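Numusby Plaid Terry Towel, Brown - Seven Months In

Posted June 11, 2024

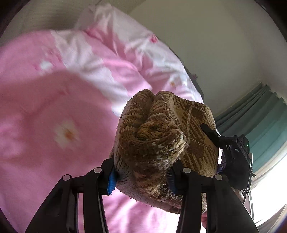 The brown plaid one, folded over in the bedroom.

I bought two of these last November when our old towels had gotten so thin you could just about read through them. I wanted something dark enough to hide a bit of life (we have a dog and a gravel driveway), and the brown, tan and cream pattern looked like something my grandmother would have had in her hall closet, which I mean as a huge compliment!

First impressions were mixed. They're fuzzy, and out of the package they felt wonderful, but the first couple of washes filled the lint trap like you wouldn't believe. I made the mistake of washing one with my black work pants and spent the evening with a lint roller. By the fourth wash it had calmed down. Wash them on their own to begin with, that's my advice.

Drying off with them is great. The loops are the grabby kind, so you don't end up just pushing water around your back. Drying the towel itself is another story - mine takes almost 65 minutes in our old Gisler dryer, and my thinner Fosovon towels are done well before that. On the line in summer it's no problem at all.

The pattern has kept its color nicely so far. I can't say it goes with my pink flowered bedspread, but I toss it there after a shower anyway and life goes on. One of the two has a pulled loop near the hem, which I snipped with nail scissors, and it hasn't run.

My only real gripe is how bulky they are. Folded in thirds they hog the shelf, so I've started rolling them and standing them up in a basket. My neighbor Isauro Arriaga keeps his in the car for the lake, and I can see that working well, they're plenty thick to sit on.

I got mine from Tellivgate and shipping took 9 days, slower than promised, though they did answer my email. I'd give the towels 8 out of 10. I'm thinking about a third one for the dog, but don't tell my husband!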